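Betreff: Re: Rückgabe der Korbsets an das Lager Plillholm

Sehr geehrte Damen und Herren,

die Rückgabefrist wird bis Ende Dezember verlängert. Je Gruppenraum sind drei Körbe abzugeben – leer und ohne Etiketten. Bälle bitte getrennt verpacken. 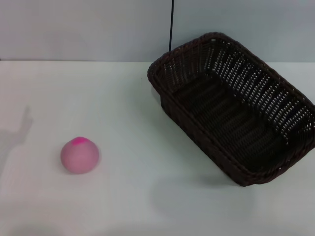
Dunkelbrauner Flechtkorb und rosa Ball

Mit freundlichen Grüßen
Corinne Ruiz-Ortega
Materialstelle Nanditz

Haus Florkora schrieb:
> Bei uns fehlen noch sieben Bälle. Kann die Abgabe später erfolgen?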